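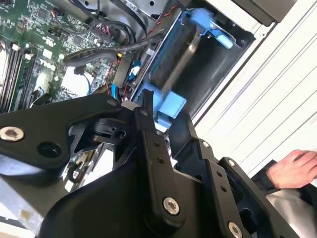
Wasthorpe Repair and Reuse is pleased to announce that its summer collection of unwanted office computers will go ahead, in spite of last year, when it rained and the gazebo ended up in the canal. Residents and businesses in Wasthorpe and Avden are invited to bring in whatever has been living under the desk, on top of the wardrobe or behind the door that no longer opens fully. Desktop computers are especially welcome, and there is no need to tidy them first. We are quite used to seeing the inside of an open desktop case.

25th July
By the Wasthorpe Repair and Reuse press desk (a desk, shared)

The collection runs for 5 days at the old bus depot on Avden Road. Last time 595 machines came through the doors, along with a bread maker, a quantity of curtain hooks and one very good casserole dish, which we would still like to return. Computers that can be put right will go to households and community groups at no charge. The remainder will be stripped for parts, and what is left after that will go to our recycling partner, Bovau, who have asked us to mention that they do not take casserole dishes either.

Money for the scheme comes from a grant awarded in March and from the sale of refurbished machines in our shop, where prices start at £30. For that you get a desktop computer, a mouse and a keyboard on which all the letters can be read. Screens are extra. The shop has been asked many times whether the price is open to negotiation, and would like to take this opportunity to say no. 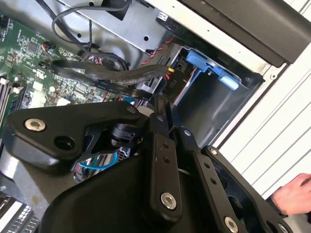
What to bring, and what to leave at home

We can accept desktops, laptops, flat screens, keyboards, mice and power leads. We can't accept printers. We know you have one. We know it worked perfectly until the day it was needed. There is a council tip in Avden with a place set aside for printers, and we wish you both well.

Please copy off anything you want to keep before you come. Every drive is wiped on arrival, and once your holiday photographs have gone we have no means of getting them back, however nicely we are asked. If you have forgotten your password, don't worry, we don't want it. 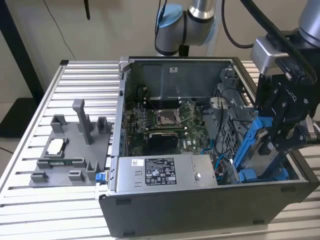

Parts are the quiet half of what we do. A computer past saving as a whole can often keep 2 others going, and our shelves of spares are now the envy of at least one neighbouring town. Donors sometimes apologise for handing over a machine with bits missing. There is no need: a tower with nothing in its processor socket may still have a power supply and a drive cage worth having, and we would sooner see it on a bench than in a hedge. Incomplete machines should be handed in at the side entrance, under the sign marked "Incomplete".

Refreshments will be provided by Trịnh, the noodle bar opposite the depot, which is extending its lunch hours for the collection. Customers are asked not to put soup down on the computers, including the broken ones.

Entry is free and no booking is needed. Parking at the depot is limited, as it is still largely full of depot. Press enquiries can be made at the shop counter during opening hours.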